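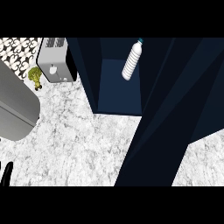 Privley Records to Release Second Vasseur Album in September

Privley Records will release "Travik," the second album by the four-piece band Vasseur, in September. The record runs 59 minutes and will be sold on CD, as a download and as a double LP.

The band recorded the album at Jiveo Studios over 17 days, playing most of the songs live in one room. Strings and extra percussion were added later. Two tracks, "Low Bridge" and "County Line," have been part of the group's shows since last year. The rest of the songs are new.

"Low Bridge" is the first single and goes to radio and streaming services in July. A video will follow in August.

Vasseur will play 17 shows in support of the album, starting the week it comes out. Doors open at 7 p.m. at all dates unless the venue lists another time. Tickets go on sale in June through the venues.

Orders for the double LP open the same day as ticket sales. The first 84 copies ordered from the label's store come with a printed lyric book.

Advance copies and press photos are available to reviewers on request from the Privley Records press office.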